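Product Review Group: Minutes

Subject: Grerkis folding kit, second trial period
Meeting opened at 2:00 p.m. in the Dergate workshop. Quorum present.

1. Minutes of the previous meeting

Accepted with one correction. Under item 4, "gripper pads" should read "gripper pad adhesive." The pads themselves were not in dispute.

2. Matters arising

2.1 The replacement power supply from Gandell has been received and fitted. The original unit was returned in its own packaging. Credit note outstanding.

2.2 The mounting plate drawing has been reissued with the corrected hole pattern. The old drawing is to be removed from the shared folder. Action: workshop.

2.3 The question of who holds the spare teach pendant was raised again. It is in the metal cabinet and should stay there between shifts.

3. Scope of the review

The chair restated the scope. The group is to advise on whether the Grerkis kit (arm, two-finger gripper, wrist camera and folding software) should be bought outright, leased through Gandell, or declined. The work under review is the picking and stacking of small folded cloths on a flat table. Unfolded and tangled cloths are outside the scope. A request to add towels was not supported at this stage.

4. Trial results

4.1 The kit completed 189 logged picks in the period. The log records the start and end of each pick, gripper opening and motor current. It does not record the color of the cloth, and operators have been writing this on the paper sheet.

4.2 Faults requiring an operator were sorted into 3 groups: two layers picked as one, cloth dropped during transfer, and pick refused by the software. Refused picks were the most frequent and the least costly in time, as the arm stays in position and can be restarted from the pendant.

4.3 Dark cloths at the bottom of a stack were placed less squarely than the rest. The supplier attributes this to the edge detection setting. The group did not accept this without a test and asked for the setting to be changed on one shift only, with the other left as it is.

4.4 The table was discussed. Overhead light reflects off the surface and the wrist camera loses the grain, and at times the cloth edge, in the bright area. A matte mat was proposed. Objection: the mat supplied by Man shifts under the fingers when the gripper presses down. Agreed to try lowering the lights first.

5. Gripper and finger pads

5.1 The mesh-textured pads on the inward faces of the fingers hold thin fabric adequately. Wear at the tips is to be checked each Saturday and entered in the sheet.

5.2 The approach height was queried. The present setting brings the fingertips close over the folded edge before closing. Operators prefer it to the factory setting, which caught the top layer only. The present setting stands.

5.3 Wrist camera view, fingers over the magenta cloth, stack at upper left:
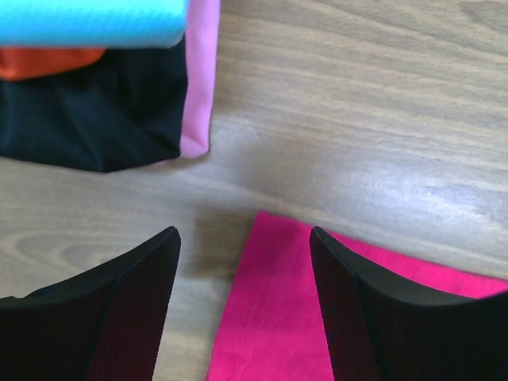

6. Cost and support

6.1 Gandell quotes 400 per month for the lease, with pads and software updates included. On-site visits are charged separately. The purchase price was not available in writing and could not be discussed.

6.2 The support line was used 2 times during the period. Both calls were answered the same day. The second was closed by the supplier before the fault had been reproduced, and the group asked for it to be reopened.

6.3 The lease wording on damage to the fingers is unclear. Gandell is to state whether a bent finger counts as wear or as damage. Action: purchasing.

7. Decisions

7.1 Trial extended to the end of July under the existing terms.
7.2 No commitment to lease or buy until the written purchase price has been received.
7.3 Edge detection test to run as set out in 4.3.
7.4 Cloth color to be added to the log if the software allows it. Otherwise the paper sheet continues.

8. Any other business

The floor marking on the operator side of the cell has worn through and will be repainted. The cable cover near the door is to be taped down in the meantime.

Meeting closed at 3:10 p.m. Next meeting to be set when the purchase price is received.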